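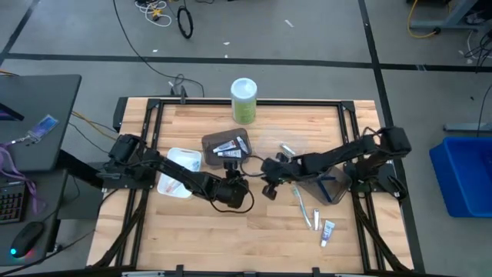

Two robot arms at a worktable with toothbrushes, toothpaste tubes and sorting containers.

Household sorting by robot is the use of robot arms to pick up small everyday goods and put them away by type. It is one of several chores, along with folding laundry and loading dishwashers, that are used to judge how close machines are to being useful in homes and small shops. As of 6 April 2020 no general-purpose machine for the job is sold to households, though parts of the work can be done in a prepared setting.

Background

Factory robots have packed and moved identical goods for decades. The parts arrive in the same place and the same position each time, and the arm repeats a fixed path. A bathroom drawer or a mixed returns box is different. The items vary in size and stiffness, lie at any angle, and often touch or cover one another.

Toiletries are a common choice for this kind of work. They are cheap, safe to drop and easy to replace, and they include long thin handles, soft tubes and slippery wrappers. A typical task asks the machine to put toothbrushes in one container and toothpaste in another.

Equipment

Most tabletop setups use two arms, each with a parallel gripper. This is a simple hand with two fingers that open and close in a straight line. Two arms can cover more of the table, and one can hold or steady an item while the other works. Cameras may be fixed near the table, mounted on the arms, or both.
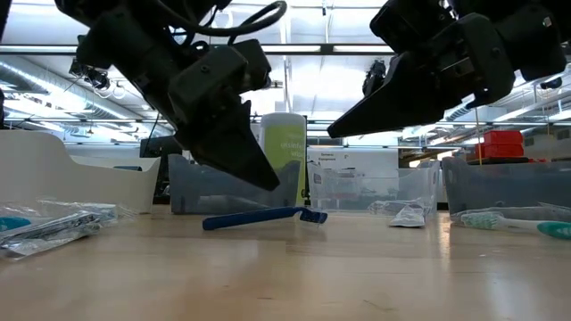
Clear plastic is a well-known source of trouble. A wrapper lets the background show through and reflects overhead lights, so its edges are hard to find in a camera image. Thin packets present a second problem – they lie almost flush with the table, and a rigid finger has little to get hold of. Razors and toothbrushes are easier to grip but can turn in the fingers when held away from their point of balance.

The Hedholm trials

The Hedholm trials were a set of sorting tests planned by Ronja Isaksson and Tariq Naqvi. Each run used 17 items and was limited to 300 seconds. An item counted as sorted only if it was fully inside the correct container when time ran out.

With every item unwrapped and spaced apart, the arms sorted 85 percent correctly. With wrapped and overlapping items the figure fell to 45 percent. Failed grasps on thin packets made up the largest group of errors, followed by items dropped on the rim of a container. The test rules were revised in June to allow a second attempt at a dropped item.

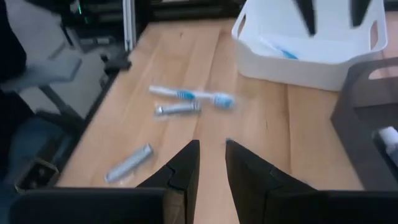

Speed is a separate matter from accuracy. A person can pick up a toothbrush, glance at it and let go of it over the right basket in one motion. A robot arm usually slows down before contact and again before release. Two arms working at once save time, but they must also keep clear of each other, and one often waits while the other leaves a shared container.

Assessment

Opinions differ on how soon such machines will be practical. Elínborg Þórarinsdóttir has argued that shops will adopt them first, as a shop can choose its own bins, lighting and packaging. Ragnvald Myklebust takes the view that a slow machine may still be worth having at home if it can work unattended – overnight, for instance – and can leave aside items it is unsure of.

Cost, noise and safety around children also remain open questions. The Hedholm rules do not cover any of them.

See also

Bin picking
Parallel gripper
Two-armed robot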